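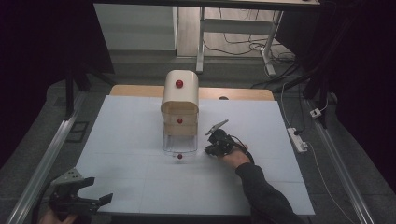
Figure 1. Three-tier container with a rounded cream top, a wood-toned middle and a clear base.

Sensory Evaluation of a Reduced-Sugar Lemon Bar
Submitted by Casimiro Campos, Preveck Culinary Program, 7th August

1. Purpose
The project set out to determine whether the sugar in the program's standard lemon bar could be lowered without a loss of acceptance among tasters. The standard recipe, taken from the Zakus course manual, was used as the control. The test recipe reduced the sugar in the filling and added grated zest to the crust.

2. Method
Both versions were baked in July in the Veres teaching kitchen. Pans were lined with parchment and chilled overnight before cutting. A panel of 40 tasters received one square of each bar, in random order, with water between samples. Each square was scored from one to seven for sweetness, tartness, texture and overall liking.

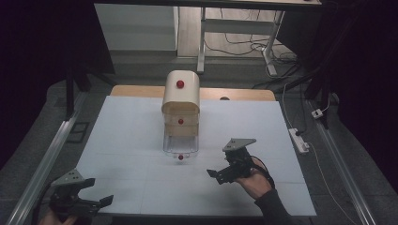

Tasters were also invited to leave written comments. Those who had taken part in earlier dessert panels were asked not to discuss the samples until all forms had been collected.

3. Results
The test bar scored higher for tartness and slightly lower for texture. Overall liking was nearly the same for both versions. Several tasters found the zest crust pleasant but dry at the corners – a fault that also appeared in the control pan.

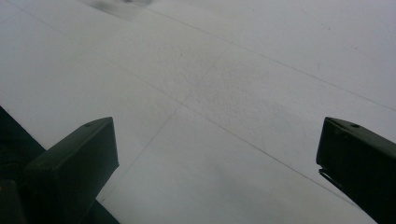

The filling of the test bar set more softly and needed an additional 7 minutes in the oven. A further trial with one more egg yolk is recommended before the recipe is submitted to the Jindau student bakery for its fall menu.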